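Procedure for filling a council president vacancy between elections

Posted by Telma Ocampo in Local Government and Elections

I serve as recording secretary for a neighborhood association in Prarkwood. Our city council president resigned in February and has kept the seat as an ordinary member. The vice president has chaired the meetings from that time. Several residents have asked me whether the vice president now holds the office for the remainder of the term or whether the council must hold a vote. The charter speaks of a "vacancy in office," but I cannot determine whether this refers to the council seat, the presidency, or both. I would also like to know whether residents may speak before any such vote is taken. References to the usual practice in other cities would be appreciated.

Hipólito Sepúlveda

The vice president takes over. That is the purpose of having one. I do not believe a vote is required.

Damián Vergara

The previous reply may be correct for some cities, but it should not be relied upon without reading the charter and the council's rules of procedure together. I was deputy clerk in Kendaneck for 11 years and dealt with this matter on 3 occasions.

A vacancy in a council seat and a vacancy in the presidency are normally treated separately. The first concerns who represents the ward and is generally governed by the charter. The second concerns who presides, and the details are often left to the council's own rules. As your former president remains a member, only the second applies.

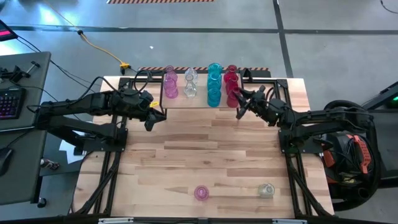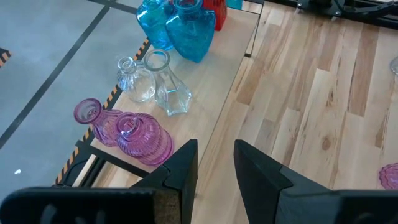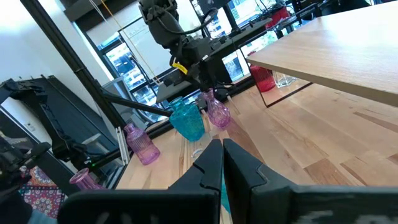 In Kendaneck, the rules provided that the vice president would preside "until a successor is chosen." Under that wording the vice president was acting only, and the election of a new president was placed on the agenda of the next regular meeting. Other cities use the words "shall succeed to the office," in which case no election is held and it is the vice presidency that becomes open. You should ask your clerk for the rules as last amended. The copy posted online may be out of date. Ours had not been replaced since 2000.

With respect to public comment, please check whether the election is listed as an action item. Where it is, residents may usually speak under the same time limits that apply to other items. Written statements should reach the clerk before the agenda closes.

Wenceslao Quiroga

I agree with Mr. Vergara and would add one point. Please look at the number of votes required. In Widanum, the president must be elected by a majority of all members, including those who are absent, and a vote was once set aside on that ground. The relevant provision was section 70 of the council rules, under "Officers," and was easily missed. Your own rules may place it elsewhere.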